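Drirkano Community Help
Teleoperation and Demonstration Recording

Wrist view loses part of the cube near the table edge. Should these demonstrations be kept?

Asked on Tuesday, July 30, 2024

Our department is recording demonstrations of a simple pick task in the Drirkano simulator. The operator guides the arm by remote control, using a Pesonen hand controller. We have 300 demonstrations on file. In 34 of them, the wrist view shows only part of the cube during the approach.
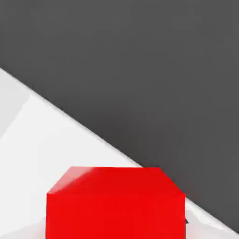 Wrist view during approach, cube near the table edge.

The operators complete the task by watching the overview window, which the policy will not receive. We wish to know whether these recordings should be removed before training, and whether the camera mount should be changed. Replaying all of them under a new mount is possible but would delay our September review.

Answer 1 (accepted)

We would advise keeping the recordings for now. A cube that runs past the bottom of the view is acceptable if the policy has seen enough of it earlier in the approach. Please check the following before you decide.

Confirm that the whole cube is in view at the start of each demonstration. Where it is not, set that demonstration aside.

Confirm that the arm position is stored with every step. With that record, the policy has something to work from when the view is poor.

Ask operators to cover the overview window and repeat a small set of approaches using the wrist view alone. If they cannot finish the task, the policy should not be expected to do so either. Our group at Grurness applied this test to 122 demonstrations and re-recorded the ones that failed.

As to the mount, a small change in tilt is preferable to moving the camera farther back. Any change must be applied to the full set — mixing two mounts without marking them will cause difficulty later.

Answer 2

Delete them. Bad views make bad policies.

Comment on Answer 2: Removing every such recording would also remove most of the cases near the edge, and the policy would then have little guidance there. Please consider this before deleting.

Answer 3

Users of Ukus should note that the export tool crops the wrist view by default. I do not know whether Drirkano does the same. Compare the saved view with the live one before changing the mount.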